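Play kitchen table: monthly check with comments
Gourlay Family Centre, activity room
Checked in December, 16:00, before the evening group

Sheet used: Kivport table and small toys sheet, the long version. Marks are OK, WATCH or ACTION. Please write a comment also when the mark is OK, it helps the next person.
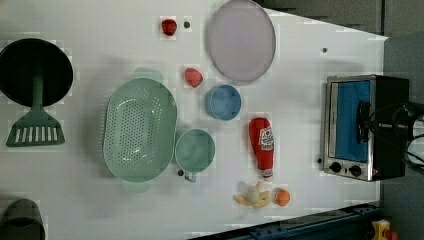
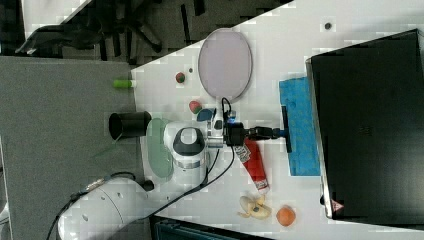
Play kitchen table, white top, both views. Toy fruit and the large plate are in both.

1. Table top, surface
OK. White top, I passed my hand over all of it and found no rough place. Clean it with the soft cloth only. The scouring pad from the Drimer box is too hard for this top.

2. Table top, holes
WATCH. There is a small dark screw hole in the top, you see it near the strawberry and the plate in the first picture. No screw stands up from it. Crumbs and modelling dough can go inside, so please look in it with the torch every month.

3. Pans, plates, bowls
OK. The round black pan, the large plate and the light-blue bowl have no cracks that I could find. Please bend the plate a little with two hands when you check, a thin crack opens and you can see it.

4. Colander and measuring cup
OK, with comment. The colander has many small holes in the floor and old food paint likes to stay there. Wash it with a brush under the tap and let it dry upside down. Both handles are firm. The measuring cup is the same mint green, keep these 2 together in the box.

5. Spatula
OK. Slots are clean, no sharp edge. I pulled on the handle and it is strong.

6. Toy fruit
WATCH. The strawberry, the orange and the apple were pressed and turned by hand. On the banana peel the strips are the weak part, pull each one gently. Any piece which is small enough for the choke tube must not be on the table when the under-threes are in the room. The small blue piece with corners goes in the tube test too, I did not have the tube today.

7. Ketchup bottle
ACTION. The label with the tomato lifts at one corner. Take the label off completely or glue it. The white cap does not turn, this is correct.

8. Toaster oven
ACTION. It must have no mains lead and no plug when it is used for play. Open and close the door 2 times and look where small fingers can go. I would like a softer stop for the door, asked Madorow for a price.

9. Blue sponge cloth
OK. Change it every month. Do not leave it wet in the toy box overnight.

10. Storage
WATCH. The box is full and the lid does not close well. The shelf label says 3000 g maximum, please weigh the box with everything in it.

Still open from last sheet: item 10.
New open: items 7 and 8.
Next check in January, same sheet.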